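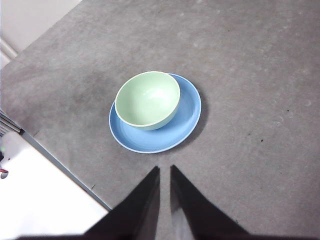
Mota Channel

The Mota Channel is a sea passage between the island of Sormont and the smaller island of Cuta. It is 10 nautical miles long and joins the open sea in the west with Kendale Bay in the east. The town of Kendale, at the head of the bay, is the only port in the area which can receive large cargo ships.

Navigation

Ships coming from the west enter the channel south of Mota Rock and keep the Sormont shore on their port side. After the lighthouse they turn north-east, where the passage becomes narrow – at this point it is 1,000 metres wide. The tidal stream reaches up to 4 knots in the narrow part, and loaded tankers must wait for slack water before they enter. A pilot is compulsory for all vessels above 3,574 gross tons.

Small boats often use the Cuta Passage, a shallow side channel north of Cuta. It is not marked at night.

History

The first sailing directions for the channel were written by the harbour master Glória Pacheco, who also proposed the present system of buoys. The buoys were laid in October, after the fishing season. The rules for traffic were last changed on 10/04/2018, when overtaking east of the lighthouse was forbidden.

See also
Kendale Bay
Mota Rock Lighthouse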